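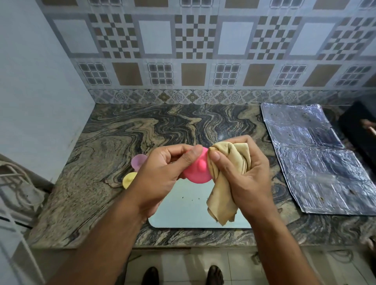 Wiping down a pink silicone lid at the granite worktop, with a lilac and a yellow silicone piece just behind.

Boyang Kong has strong feelings about lids. He has run the kitchen at the Wuketura supper club in Claltthorpe since it opened, and when I ask which bit of kit he'd rescue first, he doesn't say knives.

"The stretchy lids, the suction lids, anything silicone with a knob on it," he says, laughing. "I used to get through a roll of cling film a week. I haven't bought one since October!"

The club cooks for 47 people on a full night, and most of what Kong wants to talk about is what happens once they've gone home. He loves the clearing up. He really does — he gets quite pink in the face describing it.

"You've got the radio on, the tiles are a bit steamy, and everything goes back to how it was at four o'clock. I find that a lovely feeling."

His method for the lids is simple enough to copy at home. Warm water, a drop of washing-up liquid, then a cloth taken firmly round the rim.

"The rim is the whole thing. If there's a bit of grease or a crumb on it, the lid won't grip and you'll think it's broken. People throw them out for that. Go round it with your thumb behind the cloth and you can feel when it's clean."

Does the cloth matter? He thinks so. Kong keeps old cotton ones, the uglier the better, and boils them up when they get too bad.

"Fluffy tea towels are useless, silicone picks up every hair. I want something thin that's been washed 200 times."

We move on to foil, which he also refuses to waste. A big sheet that has been under a tray of vegetables gets flattened out and used again under the next one, spots and all, provided it hasn't had meat on it.

"My mum did that in the flat above the Paisan bakery, and she'd fold it into panels like a letter. I still fold it her way."

And the granite? Kong inherited it from the previous tenants and was unsure at first. "All those swirls! You can lose a peppercorn in it for days. So I work over a white board whenever I can, then I can see the crumbs." He has grown fond of it now, and of the patterned tiles, which he wouldn't swap for anything.

Next spring he hopes to run a few daytime sessions at Fustwood, cooking first and washing up together after. I've already asked him to keep me a place.

Filed under: Kitchen Talk, Cooks at Home

Comments (3)

marrowfat
Tried the thumb thing on my oldest lid last night and it stuck first go. Thank you Boyang!

Jill in the valley
My foil never survives a second tray. Do you buy the thick sort?

teatowel_tom
Agree about thin cloths — mine are more hole than cloth by now.

Contact us | © Claltthorpe Table | Back to top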